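Speaker notes – Instructions people can follow
Loukia Mavromatis, Dendthorpe, March 2019

Slide 1. Title
Say hello, thank the hosts. Mention that handouts are by the door.

Slide 2. Where this started
I write the leaflets that go in the box. Before that I answered the phone at Liapis, so I heard what happened when a leaflet was bad. One product, the Cluso shelf kit, had 281 calls in October. Most were about step 3.

Slide 3. What was wrong with step 3
Read it out slowly. "Affix the retaining element prior to final tensioning." Pause. Ask the room what they would do next. Take two or three answers, then move on.
We changed it to "Push the clip in. Then tighten the screw." Calls about that step dropped the month after.

Slide 4. Paper, bags and worktops
Keep this short. People read the sheet standing up, with their hands full. Type that looks fine on my screen is too small at arm's length.
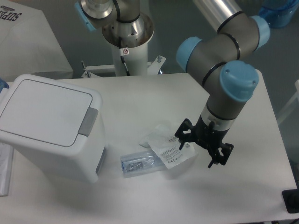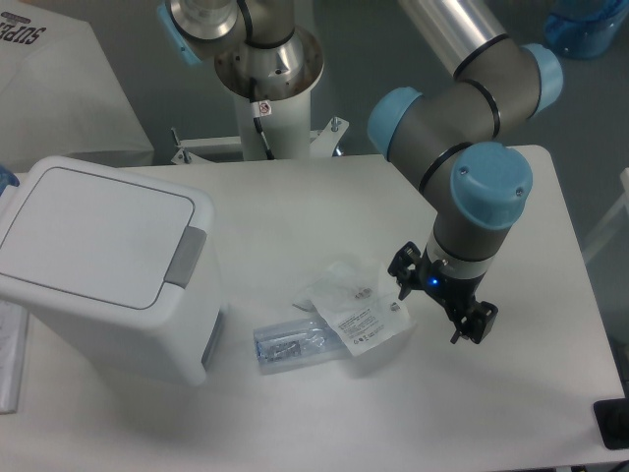
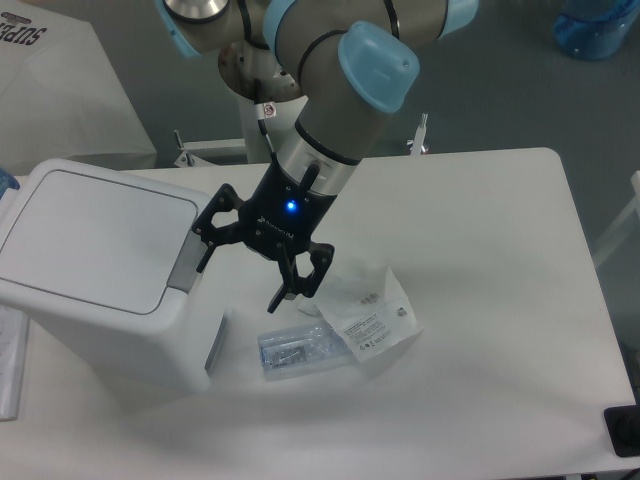 White tabletop and arm; printed sheet and clear plastic bag in the second picture.

Slide 5. Testing with real readers
Ekircombe library lent us a room. We gave out 100 copies of the old leaflet and 100 of the new one and asked people to mark any word they stumbled on. "Affix" came top – "prior to" was second.
If asked: no, we did not pay them. There was tea.

Slide 6. Length
The old leaflet was 400 words. Don't promise a target. Some jobs need more words, and cutting a warning to save a line is a mistake I have made.

Slide 7. Try it
Pairs, five minutes. Rewrite the paragraph on the handout. Walk round while they work. Collect the sheets at the end.

Questions. Finish by ten to four, the room is booked after us.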